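I want to write a thread about how I learned to buy used things in a language that is not mine. It will be long, so please make some tea. (1/16)

When I moved to Meswood I had one suitcase and almost no money. I needed a table, a lamp, pans, a winter coat. New things were too expensive for me, so every evening I sat with my phone and read the ads that people write when they want to get rid of something. (2/16)

In school I was good at English. I could write an essay about pollution. But I could not understand "works fine, some wear, must go, no lowballs." I looked for "lowball" in my old paper dictionary and it was not there. For one week I thought it was a kind of lamp. (3/16)

So I started a notebook. On the left side I wrote the words from the ad, on the right side what I found when I came to the house. Today the notebook has 1031 lines. I still add to it, but slower now. (4/16)

The first lesson was about the word "some." "Some scratches" means many scratches. "A few scratches" also means many, but the seller is a little ashamed. "One scratch" is the dangerous one. It is usually very long and it goes across the middle of the table. (5/16)

The second lesson was "vintage." In my language we have one word for old, and it is not a compliment and not an insult. In English I counted on the dictionary, and the dictionary did not tell me that vintage adds money to the price. My chair was old in Stasside, where I bought it, and it was vintage when I sold it in Meswood. I am not proud, but I am also not sorry. (6/16)

The third lesson took me the longest. It is the difference between "used," "like new," "open box," "refurbished" and "for parts." 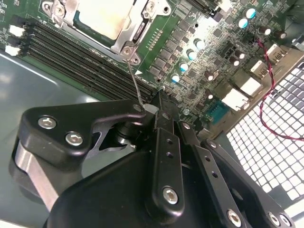

I used to think these five were steps on one ladder, from worst to best, and that a buyer only needs to choose how high to climb. They are more like five different stories about who had the thing before you. "Used" tells you there was an owner. "Open box" tells you somebody changed their mind. "Refurbished" should tell you that somebody opened it and looked. If it is a computer, I want to know that somebody had the case open and looked inside. Many sellers write "refurbished" when they mean they cleaned the outside with a cloth. (7/16)

I learned to ask one question by message: "What was done to it?" The passive voice is useful here. If I ask "What did you do to it?" people hear an accusation. I made this mistake with a woman who sold a toaster, and she answered me, "I did nothing to it!!" with two exclamation marks. I bought it anyway and wrote "thank you" three times. (8/16)

About "for parts": I was afraid of this one for years. It sounds like something is dead. But it only means the seller makes no promise. My radio was "for parts" and cost less than a sandwich. It is an Orix, with a cream front, and it needed a new power cord. It plays in my kitchen every morning at seven. (9/16)

Then there is the grammar of the price. "200 firm" means 200. "200 or best offer" means less than 200. "Asking 200" means the seller already knows that nobody will pay it. I was confused because "asking" looks like a question, and I answered it politely: "Yes, I understand." The man waited for my offer and I waited for his, and the bookshelf went to another person. (10/16)

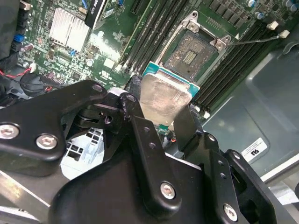 Also, please learn "OBO" before you need it. I thought it was the brand. I was searching for OBO bicycles for a whole afternoon, and I told a colleague they must be a very popular company here, they make sofas too. (11/16)

Something I never found in any textbook is how to say no when you are already standing in the living room. In my country you would drink something first, talk about your health, and then leave without the sofa, and everybody would understand. Here I needed a sentence. I tried several. The best one is "I think I will keep looking, but thank you for showing me." It works for sofas and it also works for apartments. (12/16)

Be careful with "I will think about it." I used it because I wanted to think about it. But for people here it is a soft no, and they sell the thing in the evening to somebody else. I lost a very good coat this way. It was September and I thought I had time. (13/16)

My biggest purchase was a piano, 900 with delivery. The ad said "needs tuning, otherwise plays beautifully." I had "needs tuning" in the notebook already, from a guitar, so I was prepared. I was not prepared for "delivery," which in this ad meant to the front door. I live on the third floor. My neighbors from two floors helped, and this is how I finally learned their names, after one year in the same building. (14/16)

I have a favorite ad too. I copied it by hand when I was in Geum for a short job. It was pinned up in a bakery, and it said: "Kitchen table. One leg is shorter. We put a book under it. The book is included." There is no hidden meaning in it. I did not need the table, but I went to see it. The book was a cookbook and I could read it without help. (15/16)

If you are also learning a language, I recommend reading ads before you read novels. They are short, they are free, there are new ones every night, and you find out very soon if you understood correctly. And if anyone can explain "gently loved," please write to me. It is on line 2 of my notebook and the right side is still empty. (16/16)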